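Search this encyclopedia Go Advanced search

Stay-on tab

A stay-on tab is a type of opening device used on the lids of metal beverage cans. It consists of a small lever, the tab, fixed to the lid by a rivet, and a scored area of the lid, the tear panel, which is pushed into the can when the lever is lifted. Both parts remain attached to the can after opening. The stay-on tab replaced the earlier pull tab, or ring pull, which came away from the lid together with the tear panel and was often dropped on the ground.

Parts

The lid of a beverage can is called the end. It is stamped from coated aluminum sheet and joined to the body by a folded seam, which forms the raised rim. Inside the rim is a narrow groove, the countersink, and inside the groove is the flat center panel. The rivet is not a separate part. It is formed from the metal of the center panel, passed through a hole in the tab, and flattened.

The tab has a nose, which lies over the tear panel, and a heel, which is gripped by the finger. Most tabs have an opening in the heel end. The edges of the tab are curled under for stiffness and to keep cut metal away from the skin.

The tear panel is outlined by a score line that does not form a closed loop. The unscored part acts as a hinge.

Operation

Lifting the heel first bends the metal near the rivet and breaks the score line at a point close to it. This vents the gas in the headspace and produces the familiar hiss. Further lifting presses the nose down on the tear panel, and the score line parts along its length. The panel folds down under the lid on its hinge. The tab can then be pushed flat again, though on many cans it stays slightly raised.

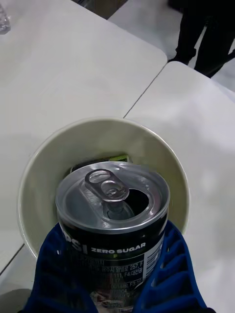 Opened can of Pepsi Zero Sugar, with the tab lifted and the drinking opening to its right.

The opening is usually rounded and wider toward the rim. Larger openings pour faster and admit air more evenly, but they need a longer score line and a stiffer tab.

Faults

Common faults include a broken tab, in which the lever separates at the rivet before the score line has parted, and a partial opening, in which the tear panel stops short of its full travel. Eskil Myklebust and Zewditu Chala divided faults into 3 groups according to whether the tab, the rivet, or the score line failed first. A can with a broken tab may sometimes be opened by pressing on the tear panel with the handle of a spoon. Fingers should not be used, as the edge of the panel can be sharp.

Pouring and reuse

When a drink is poured into a bowl or glass, the can is tilted with the opening at the lowest point of the rim. A can opened in this way cannot be resealed. Separate plastic covers that snap over the rim are sold for the purpose, among them the Ladine cover, but these do not hold pressure for long.

Collectors of can ends, such as Ebbe Wikström, sort them by tab shape, color, and the outline of the opening.

Related articles
Beverage can
Can seam
Crown cap
Pull tab
Ring pull collecting
Screw cap

Last updated in July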